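Ciltberg opens yard waste site for spring

Ciltberg residents can bring branches, grass clippings and leaves to a new yard waste site on Onis Road starting Monday. The gate opens at 7 a.m. and closes at 6 p.m.

The town has leased the lot from Kemamico, a local landscape supply company, which will grind the material into mulch. Last year crews picked up 1,044 loads of brush from the curb, and parks supervisor Mudassar Gilani said the trucks fell behind by the middle of May.

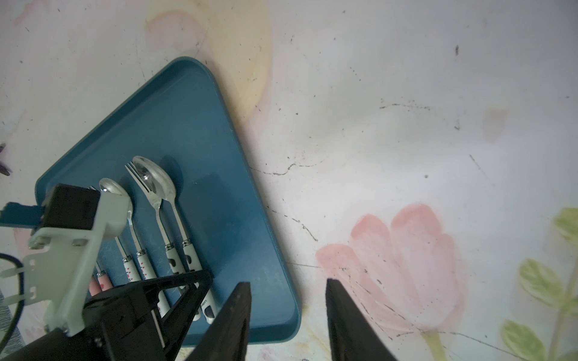
Drop-off is free for households with proof of address. Landscaping contractors must buy a season permit for $113 at the town office. Stumps, treated lumber, sod and bagged trash will be turned away. Branches must be cut to 6 feet or shorter - longer pieces jam the grinder.

"Paper bags are fine," Gilani said. "Plastic bags have to be emptied and taken home."

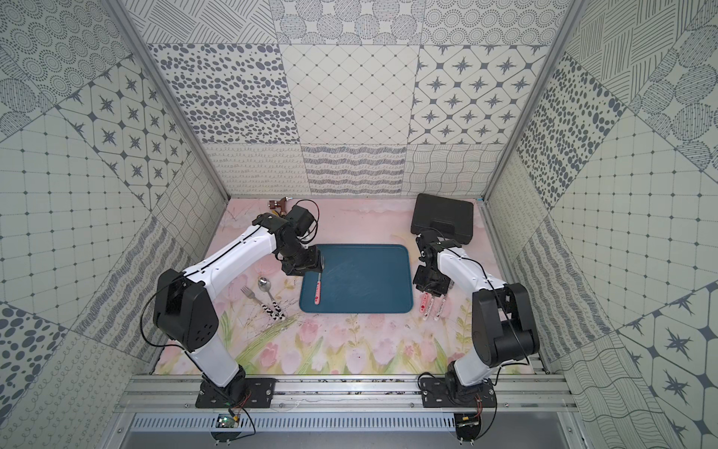 Curbside brush pickup will continue on the north side of town and in the Bermúdez neighborhood, where many streets are lined with older maples. Residents there should stack branches with the cut ends facing the street.

Mulch from the site will be offered to residents in the fall. The town has not set a limit on how much each household can take. Users enter from Onis Road and leave by the back gate.

Contact the newsroom | Copyright Ciltberg local news | Back to top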